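Home | Course Outline | Handouts | Readings | Contact

Takthorpe Vehicle Care Program
Handout 2: Clay, Polish, Wax
Instructor: Katsuhiko Sakamoto

Read this before the October shop session. Bring your own nitrile gloves.

Washing removes dirt that sits on the paint. It does not remove what is stuck to it, such as rail dust, overspray and tree sap. For that we use clay. Spray lubricant on one panel, fold the clay flat, and slide it in straight lines with light pressure. When the panel feels smooth, wipe it and move on. Clay that has been dropped on the floor goes in the trash. 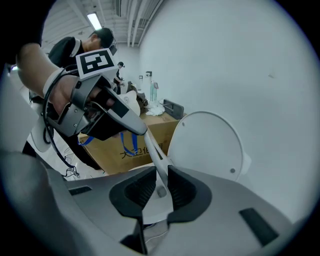 Polish comes next, and only where it is needed. Polish cuts a thin layer of clear coat, so take a reading with the paint gauge first. The hood on our practice sedan, the Zavside, reads 86 microns at the center. Do not use the heavy compound on it. Tomomi Hosoda will show the finishing pad on the left fender.

Wax protects; it does not fix scratches. Points to remember:

- Work in the shade on a cool panel.
- Use less than you think. A thin coat hazes evenly.
- Leave Thambiah paste wax 30 minutes before buffing.
- Keep wax off black plastic trim. It dries white.

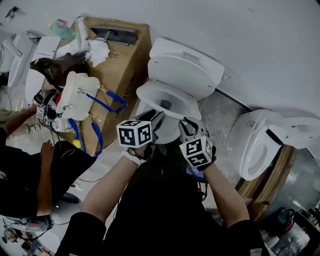

Sealants last longer than wax but need a bare surface. If the car was waxed before, go over it with the Kurkia panel wipe. Turn the towel often.

For next time: write half a page on why clay comes before polish, and list the products you used on each panel.

Takthorpe Vehicle Care Program, Room 1568 | Contact the office | Back to top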